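Keltau Opens Its Workshop in November, Invites Public to Watch Two Robot Arms Set a Table

Tideck, Arruda to join afternoon of demonstrations at Gulline Hall

GULLINE – Keltau, which builds and trains two-armed tabletop robots, will open its workshop to the public for one afternoon in November. Doors open at 1 p.m. Admission is free, and so is the coffee, which the robots will not be making.

Visitors who have seen robots only in movies should adjust their expectations downward, to the height of a table. The main demonstration uses two arms, a plate, a cup, a bottle of orange drink, a black marker and a Rubik's cube. The arms pick things up and put them somewhere else. Keltau has spent a good part of the year on this and is prepared to defend it.

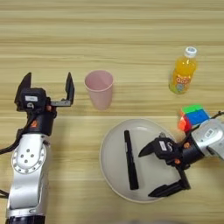 What visitors will see

Demonstrations start at 1:30 p.m. and run through the afternoon, 4 in all, with breaks for questions and for whatever needs tightening. Each begins with a fresh layout of the objects, and members of the audience may suggest where things go. Suggestions involving the floor will be declined.

No one at Keltau will be solving the Rubik's cube, and neither will the arms. The cube is there to be gripped, moved and set down, a job that has so far kept everybody busy. The same goes for the bottle, which stays capped for reasons the cleaning budget could explain.

Tideck, which supplies workshop software to Keltau, will run a side table where visitors can try planning a task on a screen before it is attempted by a machine. Arruda will bring a bench of grippers in various stages of disassembly. Both firms have promised to keep their slides short – Keltau has seen the slides and is asking again.

A preview for the neighbors

Keltau held a short preview for people who live and work near Gulline Hall. The arms worked on the same household objects, at a pace that allowed for conversation, and one member of the audience finished a crossword. Questions ran mostly to dishwashing. The official answer remains "not yet," and Keltau would like it noted that this has been the official answer in most homes for some time.

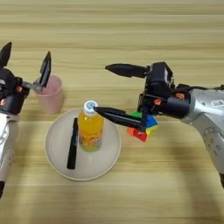
One neighbor remarked afterward that she had come expecting to be either frightened or amazed and had instead caught herself rooting for the left arm, and she asked whether it would be possible to sit on that side in November. It will be. Seating is first come, first served, on both sides of the table.

Practical details

The hall holds 133 people, and reservations are recommended through the Keltau front desk. Children are welcome with an adult. Please keep hands, scarves and cameras on straps behind the rail while the arms are running. The last demonstration begins at 4 p.m. and the doors close at 5.

Parking is behind the building, next to the loading dock. The entrance is up 2 steps, with a ramp on the dock side.

Reporters who would like to come in before the public should contact the Keltau press office. Interviews with the engineers can be arranged. The arms are not available for comment.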